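Spinel or ruby: what the testing bench looks for

Red spinel was sold as ruby for centuries, and parcels of mixed red stones still reach dealers today. The two can look alike to the eye, but they differ in structure, and a few simple instruments will separate them.

Ruby is a form of corundum and is doubly refractive. A refractometer gives two readings, close to 1.762 and 1.770. Spinel is singly refractive and gives one reading, normally near 1.718. Through a dichroscope, ruby shows 2 colors, most often a purplish red and an orange red. Spinel shows one.
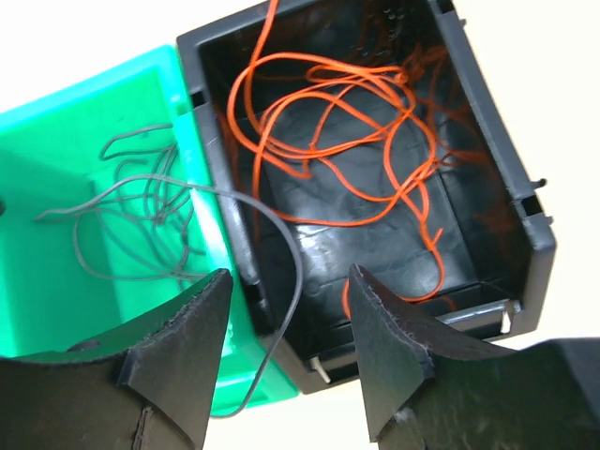

Thin cord in open green and dark gray boxes.

Hardness is less useful at the bench. Ruby is 9 on the Mohs scale and spinel is 8, and a scratch test damages stock. Specific gravity is safer for loose stones: 4.00 for ruby against 3.60 for spinel. Stones under 5 mm should be weighed with care, as small errors in the water reading have a large effect on the result.

Fonseca has revised its intake form for red stones. From September, each parcel sent to the Bindarholm bench must list the refractive index and optic character of every stone over one carat - parcels of more than 20 stones may be sent with a separate sheet. Blank forms are available from the Urira counter.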